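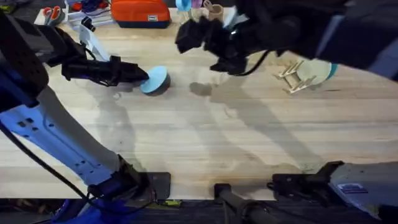
A round piece with a light-blue face, held over the tabletop.

August
By Margit Hegedűs

Another month, another "lost session" record. Storkia is a quartet that made two decent albums of slow, brushed-metal techno and then stopped answering mail, and their label, Ollberg, has announced a third. It is called Hametti. According to the press sheet it was recorded in a single night, on tape, in a former grain store, and then sat in a drawer until someone found it. I have read that paragraph on so many press sheets that I could sing it.

I've had the promo for nine days and played it more than I planned to. The first side is good. "Brophy" opens with a kick drum that sounds like it's coming through a neighbor's wall, and for six minutes very little is added to it except a two-note organ part and some hiss. I liked the hiss. Then the second track starts and the hiss is exactly the same hiss, looped, with the same little click in it every four bars, and I began to wonder how much of this single night took place on a laptop.

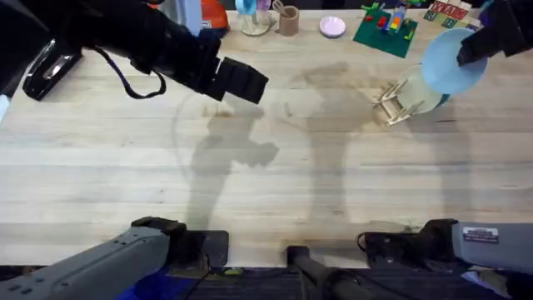

The label says there were no overdubs. Maybe so, but there are two bass lines running through most of side two, one panned hard left, and the band has only ever had one bass player. I wrote to Ollberg to ask. The reply said the group "prefers to let the recording speak," and came with a link to the store.

About the store. The vinyl is limited to 325 copies, of which 200 are the plain black edition and the rest come with a print and a numbered sleeve. Fine, small labels have to eat. But the last Storkia record was also limited, and it was repressed twice before the next summer, once with a bonus track that the people who bought early had to pay for again. I was one of those people. So when the email says this will never be reissued in any form, I'd keep your money in your pocket until at least Monday, when the files go up for streaming and you can hear the thing for yourself.

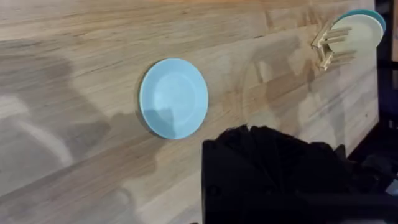 Is the download worth paying for over the stream?
Only if you want the long version of the closing track, which is left off the streaming edition and runs ten minutes more or less on one chord.

As for the live dates, three are listed and only one has a venue. That's a room with a capacity of 96, and the billing reads "Storkia (live/hybrid)." I asked what hybrid meant and was told it would become clear on the night. My guess is two members and a computer - which could still be a good show, and was the last time I saw them - but at these ticket prices I'd want to know who is getting on the plane.

I'll play "Brophy" on the program this week anyway, a little after 10 p.m. It's a strong track, wherever the hiss came from.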